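Kallila: two grippers, one table, a lot of cable
Speaker notes, Fanilstead workshop evening, 20th April

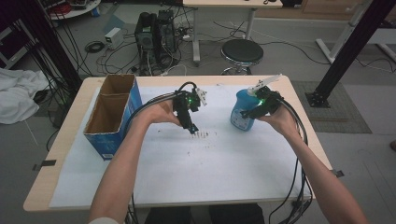 But where's the robot, came the first reply when the talk title went up on the workshop list, and can you really call it a robot build if you're the one holding it?

Good question, start there. Read it out slowly, leave a gap.

My answer: the arms come later. What we built so far is the hands. You hold the hands, do the job yourself, the computer writes down what the hands did. Then arms get the same hands bolted on and try to copy. So yes I call it a robot build. Half of one.

(If people look lost, do the glove comparison. Like learning to play piano by wearing somebody's gloves. Not great but it works on most people.)

WHY HAND HELD

- arms are expensive, arms need a frame, arms scare the neighbors
- driving an arm with a joystick to wipe a table = misery. tried it on the old Yeoh arm in the back corner. Took so long to pick up a sponge I forgot why I wanted the sponge
- with a gripper in your fist you move at nearly normal speed. your own shoulder does all the clever stuff for free
- anybody can do it after a bit of practice. Mostly. left handers complained about the jaw angle and they're right, see later

Don't get stuck on this slide, last time I spent half the talk on it.

THE BODY

Small black printed body, closes round the works. Printed in halves, screws from the back. First version had snap fits. Snap fits snapped. Say that and move on.

Motor and board are the Rateck kit. I have no deal with them, they answered an email once, that's it. What I like about the kit: connector is keyed, can't plug it in backwards. What I don't: the manual. You will read the same page over and over and it will still not tell you which end of the travel is zero. It's the open end. Write that on the lid with a marker.

Green light on the side = board is awake and talking. I put it on the side so you can see it while your hand's wrapped round the thing. Version before had it on the bottom, under my palm. Recorded a whole evening into nothing. Whole evening. The file was there, right length and everything, and every number in it was the same number.

So, rule: light on the outside, where the person working can see it without turning their wrist. If anyone in the room takes one thing home take that.

JAWS

White angled jaw. Went through a silly amount of plastic here.

- straight jaws: fine for boxes, hopeless for anything round
- curved jaws: fine for round, couldn't pick up a cloth
- angled: ok at both, great at neither. staying with it

Rubber on the inside face. Bike inner tube cut up with scissors. Glue it with contact cement and WAIT, I never wait. If you close the jaw before the cement's gone off you now have a very nice paperweight.

Bottles are the hard ones. A spray bottle is a horrible object for a gripper, it's slippery, squashy, heavy at one end when it's full and a different thing altogether when its nearly empty. You squeeze to hold it and the side gives. You squeeze more and the side gives more. A person fixes this without thinking, by shifting the fingers. Our jaw can't shift anything. What helps is where you grab. Go for the stiff part under the neck if you can reach it. If you can't, side on, flat of the jaw, slow.

And the trigger. Everybody asks about the trigger. No, one gripper can't hold the bottle and pull the trigger as well. One holds, the other pulls. It's fiddly and it's the part of the job I most want to see an arm do.

(demo here if the bench is free. Bring the cloth. BRING THE CLOTH)

THE TABLE

Short section but people always want to know so.

White paper over the tabletop, black tape to keep it down. Cheap roll paper. Why paper: crumbs show up against white, and you can throw the lot away at the end. I used to work straight on the wood, and the dark crumbs got lost in the grain on the recordings, for me and for the computer.

Crumbs: dark bread, dried out in the oven. Coffee grounds were tried, do not. Coffee grounds get in the jaw hinge and it's gritty forever. Dry lentils roll off the table and you find them in your shoes in February.

Cardboard box with a divider at one side for sorting practice. Any box. Ours gets swapped when the flaps go soft. Keep the divider, cut a new one from the old box if you need to, don't go buying things.

Things I'd tell somebody setting up their own:
- tape the paper BEFORE you put anything on it (I know)
- pull it tight from opposite ends, wrinkles catch the fingertip
- change the paper when it tears, not when it's dirty. a bit of dirt is good, real tables are dirty
- sleeves up. Loose cuffs get in the jaw

CABLES

Right. The big one. Look at the floor, everybody laughs, let them.

I wanted wireless. Had wireless for a while. Dropouts. One moment of missing motion in the middle of a grab and the recording's junk, and you only find out after. Went back to cable the same week and haven't been sorry except when I stand up.

How we route it now: out of the grip, back along the forearm, off the table edge, down to the computer. Left one likes to loop up over the hand. It's a bit too long and I've left it that way on purpose-ish, short ones tug at the wrist and you start moving like a puppet. You can see that tug in the data. Every reach to the far side has a little hook in it at the end. Arm learns the hook. Arm does the hook forever.

So slack, always slack. Velcro strap at the forearm if you're doing a long session. Not zip ties, you will need to get out of it in a hurry for the door or the phone.

Computer stays on the floor by the desk. Not pretty. I keep saying I'll mount it and then something else breaks. Two power supplies died on us, both from being kicked, both by me.

Strain relief!! Nearly skipped this. The wire goes at the solder joint, every time, same place. Blob of hot glue and a printed clamp. File for the clamp is in the Kallila folder, it's called clamp_final_new, ignore clamp_final.

RECORDING

Where we are: target is 1000 clean runs of the table job. We've got almost 200. Pause there, somebody will groan.

What's a run: start hands down, do the job, hands down again. If you drop something keep going, pick it up, finish. Don't stop the recording to swear. I used to bin every run with a drop in it and that was a mistake, the arm then has no idea what to do when it drops something, it just carries on wiping with a cloth it hasn't got. Keep the drops. Bin the ones where the light went out, or you sneezed, or somebody came and asked where the drill is.

Tips from doing far too many:
- sit, don't stand. your elbows settle down
- stool height matters more than you'd think. elbow a bit above the table
- take breaks before your hands get tired. tired hands grip harder and it shows
- change things between runs. move the bottle, move the box, move the crumbs. the lazy evenings where I left it all in place are the useless ones
- mix people. my wipes all go left to right. didn't know that about myself

Naming files. Please. Date, who, which job, number. We had a stretch where everyone made up their own and there's a folder in there called "good ones" and another called "good ones real". I don't know what's in either.

WHAT WENT WRONG (keep this quick, people enjoy it too much)

- the snap fits, done
- light under the palm, done
- mixed up left and right in the software. Everything mirrored. Watched the playback and thought wow we're really good at this with the wrong hands
- thin black finger on the left gripper, bent it pressing into the table. It's meant to touch the surface, not lean on it. Now has a bit of give at the root, two washers and a scrap of foam
- cleaned the jaw with the stuff in the spray bottle. It ate the rubber cement. Water and a rag only

LEFT HANDERS

Promised I'd get to this. Jaw angle is set for how I hold it, and I'm right handed, and for the left one I just mirrored the file. Feels wrong to people who lead with their left. Somebody wants to do a proper grip with an adjustable wedge, the body has room for it. Come find me after, I'll give you the files and a broken one to cut up.

NEXT

- better clamp
- more runs, obviously. Sign up sheet's by the kettle
- arms. The beam and base plate side of things is a separate talk and not mine, I can't weld or anything near it
- Fanilstead gets the files when I've cleaned the folder. Not before. Don't ask me for the link tonight I'll only send you the wrong one

QUESTIONS I'LL GET

Cost? Mostly the Rateck kit and filament, the rest was in drawers. I'll put the parts list up by the door.

Is it safe? Jaw can pinch. It won't break a finger, it'll make you say a word. Kids fine if someone's with them.

Does the arm work yet? It can push crumbs toward the edge of the paper, sometimes. It doesn't know when it's done. Show the short clip, the one with the sponge, NOT the long one.

Can it do dishes? Everyone asks. No.

Then hand the grippers round, left one first, it's the tougher of the pair. Check they're unplugged from the PC before anyone walks off with one.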